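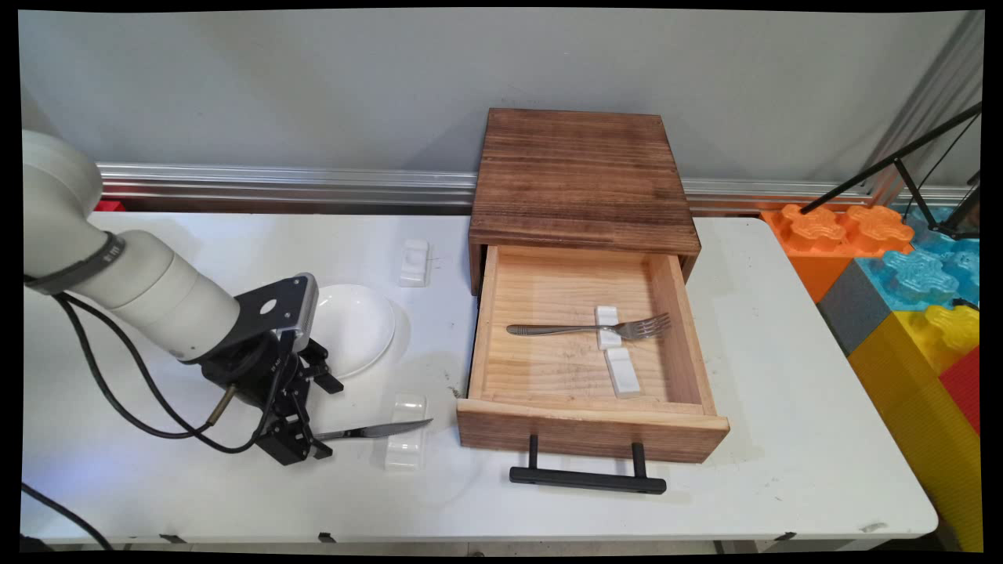

A table knife and a white oval plate. Long-table suppers return to Tondel in November.

Tondel's long-table suppers are coming back, and this time there will be room for 200 people at a sitting!

The suppers, which began as a single evening in the old market hall, will run every Tuesday through November. Doors open at 6.30pm and food is on the table by seven. Everyone eats the same meal, served on big plates to pass along, and you sit wherever there's a gap on the bench.

Organiser Amparo Quintana said she had been stopped in the street all summer by people asking when tickets would go on sale.

"I couldn't get to the post office without somebody wanting to know about the dumplings," she said. "So yes, the dumplings are back, and we've got a second oven now, so there should be enough for the far end of the table as well."

Last year's run fed 481 people over three evenings, and the final night sold out in under an hour. With an extra week and a longer table, the team hopes to beat that on the first two nights alone.

The opening supper will be cooked by Asif Chaudhry, who runs the lunch counter at Toketti on Mill Lane. He is planning slow-cooked lamb with apricots, a huge tray of roast squash for those who don't eat meat, and flatbreads made on the spot (he reckons about 26 a batch, and there will be a lot of batches).

"I've never cooked for this many in one go and I can't wait," he said. "My mum is coming to keep an eye on the rice."

The Vasić family bakery will take over for the second week with bean soup, stuffed peppers and a walnut cake that regulars at their Saturday stall will know very well. Dostia, the café by the canal bridge, has the third. The last supper of the run is a shared effort between all three kitchens, and the menu for that one is still being argued over.

There is music too, with the Tondel brass players in the gallery on the opening night and a fiddle duo the week after. Plates and cutlery are provided, but diners are asked to bring their own cup.

Tickets cost £9, or £4 for under-12s, and go on sale at the market hall desk and at Toketti from Saturday morning. A few places each week will be held back for people who turn up on the night. The hall has step-free access from the Mill Lane side.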